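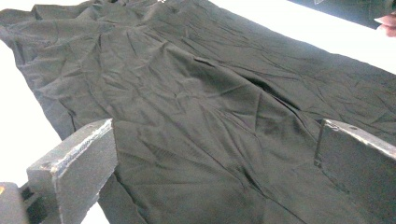 **Paid sessions: people wanted to handle fabric with a hand-held gripper**

Wudura is looking for 22 people to take part in sessions at our Werkton workshop through August. You will pick up, fold and straighten pieces of cloth using a gripper that you hold and work yourself. The recordings are used to teach a robot arm the same jobs.

No experience with robots is needed. People who sew, work in laundries or alterations, or simply fold a lot of clothes tend to settle in quickly, but we also want people who have never thought about how they do it.

## What you will do

Each session starts with practice until you are comfortable opening and closing the gripper. After that you work through a list of short tasks at a table. You repeat each task several times, with the cloth laid down differently at the start of each go.

Most of the fabric is dark, and some of it creases badly. We chose it for that. Dark cloth is hard for the robot to make sense of, and we are short of good recordings with it.

The tasks for this round are:

- smoothing a rumpled garment towards its edges
- finding an edge or hem and turning it over
- pinching a single fold between the pads, lifting it and letting go

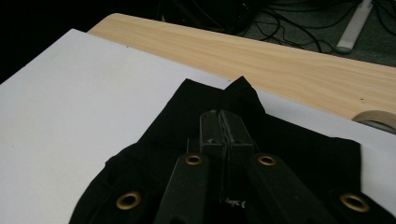
## What we need from you

You should be 18 or over and able to stand at a table for most of a session, with breaks. A high stool is available if you would rather sit. Left-handed people are very welcome – we have too few so far.

Please work at your normal pace. If you drop the cloth or miss a fold, carry on and try again. We keep those attempts as well, and you are not marked on them.

The camera on the gripper records the table and whatever is near it, so your hands and sleeves may appear. There is no sound. You will be given a consent form to read beforehand, and you can withdraw your recordings afterwards by writing to us.

## Pay and hours

A session lasts half a day and pays £121, including the practice time. You can do up to seven sessions. Travel from Polutdale is refunded if you keep your ticket.

## How to apply

Write to Trinity Bellamy at Wudura by 22nd July. Tell us which hand you use, which mornings or afternoons you can manage, and whether you have done any work with textiles. A CV is not needed.

Questions about the recordings or the consent form should go to Vaughn Schumacher at the same office.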